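Molix Stumance cutlery set: four months in

Posted Apr 10, 2026 by Lenni Räsänen

We moved flat before Christmas and I used it as a reason to get rid of our old cutlery, which was three half sets from three different kitchens. The replacement is the Stumance range from Molix, bought through Salminen, the homeware shop near the tram stop. I have used it every day since, at home, for two adults and one child who eats mostly with a spoon. Nobody sent me anything for this review and I paid the full price.

What you get

The standard box holds knives, forks, soup spoons and teaspoons for four people. It comes in a flat card carton with paper sleeves and no plastic. Serving pieces are sold separately, and so is the steak knife, which I did not buy. Molix also does a larger box for eight and will sell single pieces. That matters to me more than it did when I was younger. Our last set went out of production and we spent years eating with whatever had not been lost down the back of the bin.

The finish is brushed stainless steel. You can have it polished for a little more. I saw both in the shop and preferred the brushed one, mainly for fingerprints.

Weight and balance

The knives are heavy. The handle is solid and the weight sits well back, so if you rest one on the edge of a plate it will slide off backwards. I did this a lot in the first week and still do it when I am not thinking. On a flat plate with a low rim it stays put. On our deeper pasta plates it doesn't, and it takes some sauce with it.

The forks are better judged. The tines are long and fairly thin, good for salad and for anything you need to twist. They are a bit sharp for small mouths.

The knife edge has fine serrations over the front half. It goes through chicken and roast vegetables without trouble. It tears soft bread. I use a different knife for that.

The spoons

Spoons are where most cutlery goes wrong for me, so I will spend longer on them. I want a bowl deep enough to hold soup on the way up and shallow enough that you can clear it with your lip. Many modern sets have a bowl that is nearly flat, and others have gone round, like a small ladle.

The Stumance soup spoon is oval and medium deep. It holds a proper mouthful and the edge is smooth all the way round, with no ridge left from the stamping. The neck is narrow but has not bent, even with ice cream straight from the freezer. I would have liked the handle slightly shorter. In a breakfast bowl it tips over the side if the bowl is less than half full.

The teaspoon is too small. It is fine for stirring coffee and for sugar, and poor for yoghurt, because the handle goes into the pot almost up to the end and you get it on your fingers. We kept four old teaspoons for that job.

A long, slender handle and an elongated oval bowl are a shape I keep coming back to when comparing spoons, whatever they are made of.
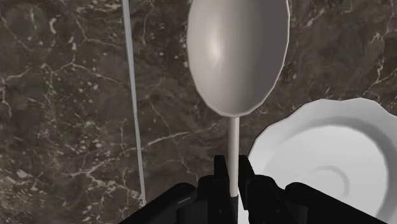 Washing and marks

The instructions say dishwasher safe, and so far I agree. We run ours every evening on the normal programme. After the first month there were a few pale spots on the knife blades. They came off with a cloth and a drop of vinegar and came back in a week or so. Our water is hard, and turning up the salt setting on the machine helped more than the vinegar did.

There is one small rust mark on one knife, close to where the blade meets the handle. I emailed Molix with the number from the carton, 674, and got an answer two days later asking me to try a paste of baking soda first. It worked. They offered to swap the knife if it returned. It has not.

Scratches show on the backs of the spoons if you look along them in daylight. I expect that from any brushed steel and it doesn't bother me. On the polished version I think it would.

In the drawer

The pieces nest reasonably well. The forks stack neatly, the soup spoons less so, and the knives take up more width than our old ones because of the handles. I had to move the peeler and the tin opener to another drawer. If you have a narrow tray, measure the knife section before you buy.

Compared with Gendia

My sister has the Gendia set, which costs less, and I borrowed it for a week in March to compare. It is lighter and the knives stay on the plate. The teaspoons are a better size. Against that, the fork tines are thick and blunt, and the soup spoon has a slight lip on the inside edge that I noticed at every meal. Two of her forks have bent, though she admits to using one of them on a paint tin.

If you mainly want something cheap and easy to replace, Gendia will do. For me the soup spoon and the forks were enough to pay the difference.

Guarantee

Molix gives 50 years against faults in the steel. It does not cover dishwasher marks, scratches or bending. You need the receipt, so take a copy of it, as the shop's till paper fades.

Good points: comfortable soup spoon, thin fork tines, single pieces sold, quick reply from customer service.

Bad points: back-heavy knives, teaspoons too small, wide handles in the drawer.

I would buy the forks and soup spoons again and look elsewhere for teaspoons. I have ordered two extra soup spoons, as ours are always the first thing to run out.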